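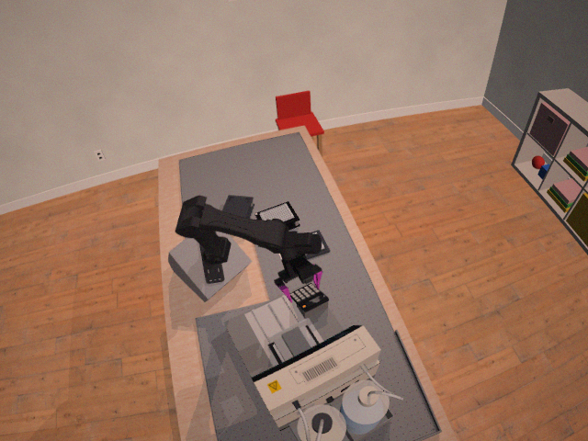
Thu 7 March. Notes for the Skekby men's mentoring pairs, second round. Kieran Madigan wants them matched by trade again. I disagree — two lab technicians paired in the first round talked shop for 12 weeks, all plate layouts, black microplates with white wells, and hardly touched on faith or family. Proposal: match by stage of life, review in May. 14 names so far, two without a mentor. Hennessy has the old prayer rota. Check whether Moklow still meets fortnightly.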